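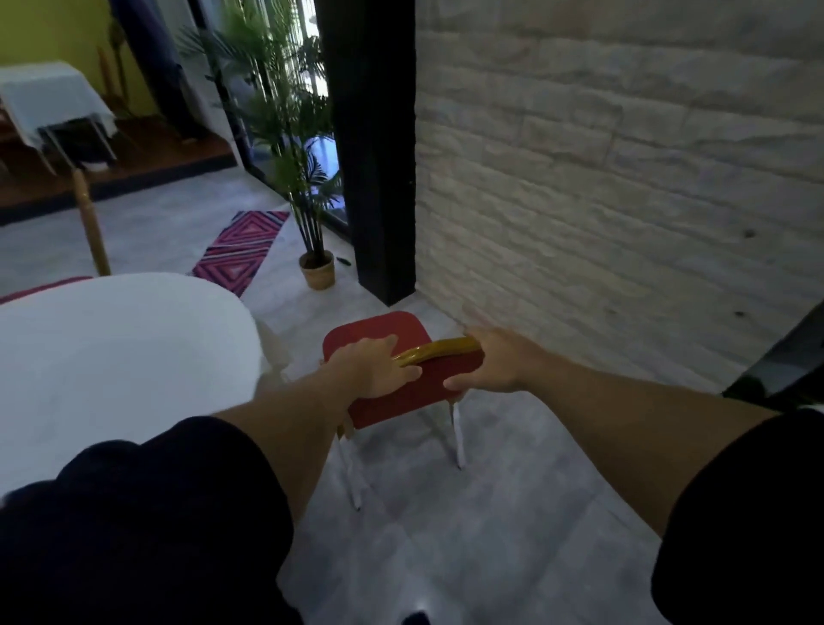
4. Setting up the Tuvorard hat pattern

Before you cast on, please read all of this section. The chart and the written rows give the same result, so choose the one you prefer.

1. With the smaller needle, cast on 96 stitches in Gultum yarn, shade 621. Join in the round and be careful not to twist.
2. Place a marker for the beginning of the round.
3. Work knit 2, purl 2 rib for 6 cm.
4. Change to the larger needle and knit one round.
5. Start the cable chart at round 1. Read every round from right to left.
6. Repeat the chart until the work measures 20 cm from the cast-on edge.

Note: The cable crosses on every eighth round. If you lose your place, count the rounds from the last cross — the round of the cross itself is not included.

Caution: Do not measure the hat while it is stretched on the needle. Lay it flat and wait a few minutes.

Caution: Muso yarn is thicker and needs a different cast-on. See section 7.

Crown shaping continues in section 5. Pattern by Delyth Kemeys, test knitting by Tshepo Sithole.

14 shares | 3 comments

© Van der Merwe Yarns | Contact | Back to top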